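We use cookies to remember your preferences. Accept / Manage

The kettle is already on when I get to Janjua Books, and Sigrún Bech is halfway up a ladder with an armful of atlases. She waves with her elbow. "Sit anywhere! The back's the best bit."

She's right about that. Janjua started as a narrow shop with one till and nowhere to perch, and when the tailor next door moved out Bech took on the extra room before she had any idea how to fill it. More shelves seemed the obvious answer. Her business partner, Mehwish Bugti, had other plans.

"I wanted chairs," says Bugti. "I kept saying it. People were reading whole chapters standing up in the cookery aisle with their coats on, and I thought, for heaven's sake, let them sit down."

So they gave up shelf space for roughly 500 books and went looking for furniture. Bech still winces a little at the number, but she laughs about it too.

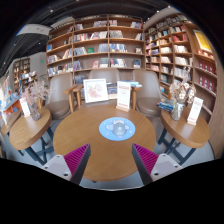

Bugti found the table first, through a café in Prarkard that was closing up, and the colour of the wood settled everything that came after. She wanted it round so that strangers could share it without anybody ending up at the head. The upholstered chairs have tall backs and wooden arms, and I can report that they're very hard to get out of once you've a novel open. Most of the tabletop is left clear on purpose. There's a little framed picture at the far side with a pinkish-red design, a card sign in a wooden base, and the round blue mat, which Bugti adores and Bech was slow to come around to.

"I'm a plain wood person," says Bech. "But kids go straight to it. It's their favourite thing in the shop, and I sell books for a living!"

On Sunday afternoons the seats go to the Flurkness reading group, five or six regulars who take turns choosing and argue wonderfully. I sat in on the tail end of one session and came away with two titles scribbled on my hand.

Do people ever just read for free and leave? "All the time," says Bugti, delighted. "Then they come back with their mum."

Last updated: January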